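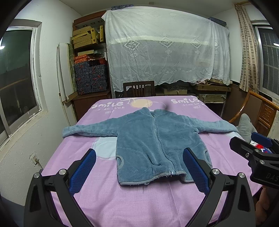

Jul 26, 2019

Pilling test, fleece, continued. Went back over the Tresmont numbers before lunch and I still don't buy them. Their sheet says 3,606 rubs with no visible change. On what backing? At what load? The sheet gives neither, and Corkent copied the figure straight into their own catalog.

Ran 2 swatches of the Amaral knit on our machine, same felt, same weight as in March. Both were fuzzy by 130. Stopped at 201 and bagged them. Could be our felt, which is due for changing, so I'm not calling it yet. But that's a big gap to blame on felt.

Also not convinced by the "wash cold, no softener" fix. Pile mats at the elbows and cuffs, where it gets rubbed, and I can't see water temperature doing much there. Wondonia claims otherwise and shows one graph with no scale on it.

To do: new felt, rerun, weigh the lint this time. Ask Tresmont for the raw log. If they send another brochure, drop their line from the table.

Print this entry | E-mail this entry

Recent entries
Zipper tape shrinkage, second try
Lint trap weights
Corkent binding samples
Why our March felt results don't match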